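Módulo 2. Envases flexibles y orden de la despensa
Apuntes de clase. Profesor: Alper Oral

2.1 Qué se entiende por envase flexible

Se llama envase flexible al que cambia de forma según lo que contiene: bolsas, sobres, sacos pequeños y bolsas con boquilla. Frente al tarro o la lata ocupa poco sitio vacío y pesa menos, pero no se sostiene igual de bien en un estante y se apila mal.

La bolsa con boquilla tiene un tapón de rosca en un extremo. Se usa para purés, salsas, gelatinas, yogures y alimentos líquidos en general. Una vez abierta se puede volver a cerrar, cosa que no ocurre con el sobre de tira rasgable.

2.2 Problemas habituales en el estante

Las bolsas resbalan unas sobre otras y acaban tumbadas al fondo. La fecha suele ir impresa en el borde o en la parte de atrás, de modo que queda tapada. Si se guardan con peso encima, la boquilla marca o perfora la bolsa vecina.

En el ejercicio de enero, el grupo de Mogens Hjaltested guardó bolsas de 300 g en un cajón sin divisiones. Al revisar el cajón hubo que sacarlo todo para leer las fechas.

2.3 Bandejas con divisiones

Una bandeja alargada con separadores resuelve la mayor parte de estos casos. Criterios para elegirla:

Ancho del compartimento: algo mayor que el grosor de la bolsa llena.
Altura de la pared: suficiente para que la bolsa no vuelque al sacar la de al lado.
Color: claro y liso, para ver restos y derrames.
Limpieza: plástico lavable, sin rincones estrechos.

Cada compartimento se reserva a un tipo de producto. Lo que caduca antes va delante. Las bolsas abiertas no vuelven a la bandeja: pasan al frigorífico con el tapón cerrado, según indique la etiqueta.

2.4 Práctica

Se trabaja sobre una superficie lisa y despejada, con la bandeja a un lado y la bolsa delante. Antes de guardarla se comprueba el tapón, se lee la fecha y se pasa un paño si hay restos en la boquilla.
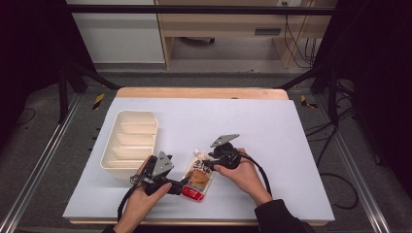

Figura 2. Bandeja de cuatro compartimentos y bolsa con boquilla sobre el tablero blanco.

La bolsa se toma por los lados, sin apretar el centro ni tirar del tapón. Después se coloca en el compartimento que le corresponde.

Para entregar: un esquema de la bandeja con el producto asignado a cada hueco y un comentario de 300 palabras sobre el orden elegido. Fecha límite: 29 de septiembre de 2026.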